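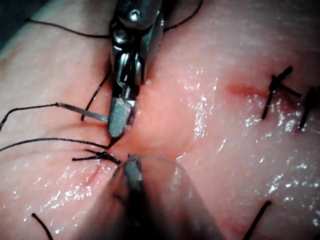
Two instruments, one needle: suturing practice on a synthetic tissue pad.

The House Rules

By Wian Naidoo

The first rule at the Letham bench is that you say the word "moving" out loud before anything moves. I forgot it within a minute of sitting down. So did the surgeon ahead of me in line, who has been sewing people up for longer than I've been able to drive, and who apologized to the room like a kid caught running at the pool.

I had come to write about robots that stitch. What I ended up with was a notebook full of rules, and I have to admit I got hooked on them! Letham is a small training and test lab tucked behind a row of tire shops in Skitthorpe, and its people spend their working days putting black thread through pink pads with robotic instruments. They are also writing down how it should be done. The document is called the bench code. It runs to 24 pages, it lives in a ring binder with a cracked spine, and everyone who touches the controls has to sign the back of it.

Ibrahim wrote most of it. He started out in factory automation, where he says the rules are thick and old and mostly good, and he was shocked by how loose things were when he first walked into a practice lab. Everyone knew the rules for a real operating room. Everyone knew the rules for a robot in a cage. A pad on a bench, with a person leaning over it to fix a snagged thread, fell between the two.

"It's foam and string, so people relax," he told me. "Then they reach in."

Reaching in takes up four whole pages. Hands stay out of the work area until the operator's feet are off the pedals and the operator has said "parked." The helper repeats it. Only then does anybody go near the pad, and the helper is the one who decides when it's over. I played helper for a morning and found all this talking back and forth a bit silly, right up until I caught my own hand drifting toward a loose end while the operator was still working. I pulled it back and looked around to see who had noticed. (Vera had noticed.)

Vera runs the training side, and the thread rules are hers. If you've never watched someone tie a knot with a robot, the thread is the thing that gets you. A needle is small and shiny and you keep your eye on it. Thread wanders. It loops up over the shaft of the tool, it slides underneath, it lies around in long lazy curves waiting for you to close the jaws on the wrong piece. Her rule is that before you grip anything you trace the strand you want with your eyes, all the way back to the needle. She makes new people do it aloud, and it sounds like someone giving directions to a lost driver.

Then there's the needle rule, which got the biggest argument of any line in the binder. Every needle is logged out and logged back in, same as in surgery, even though the patient is a slab of fake tissue. Some of the trainees think it's theater. I asked one of them about it over a sandwich and he rolled his eyes so hard I worried for him. But a curved or straight bit of sharp steel on a lab floor is the same hazard no matter what it was sewing, and the next person through might be wearing thin shoes. The rule stayed.

Cut ends were another fight. An early draft said that trimmed tails had to match a set length, and Ibrahim wanted it measured. Vera said the measuring would eat the session and teach people to fuss. They settled on a range and a quick look by a second person, and I got the feeling neither of them has let it go.

My favorite part of the code is about stopping. Anyone in the room can call a stop, including visitors, including me, and the operator isn't allowed to ask why until the instruments are still. A session runs 40 minutes at most, then there's a break of 20 before the same person can sit down again. Ibrahim is strict about this one. Tired hands are bad enough at a sewing table, he says, and these tools will pass along a tired hand's mistake very faithfully.

The part that is still being written has to do with the robot doing some of the work by itself. Letham has been trying out short stretches where software handles one piece of the job, say a single pass of the needle, and a person takes it from there. Who is in charge during the pass? Does the person keep their hands on the controls, or does that make things worse? The draft says the operator must be seated, looking at the view, and able to take over without reaching for anything. It also says the software has to announce itself, using the same word as everybody else. So yes, the robot has to say "moving."

Vera isn't sold on all of it. She worries that a person who only watches will stop watching, and she wants a cap on how many passes can run in a row. The November draft had no number there, just a blank with a pencil line under it. When I left, the blank was still there -- with two different numbers written lightly in the margin, in two different hands.

I did get another turn at the controls before I went. Vera sat in as my helper. I said "moving," loudly enough that someone in the next room answered, and I traced my strand, lost it, traced it again and finally made one knot. It was lumpy, and one tail stuck up like a cowlick. She leaned in after I'd called "parked," looked it over for a good long while, and wrote something in the log that she wouldn't let me read.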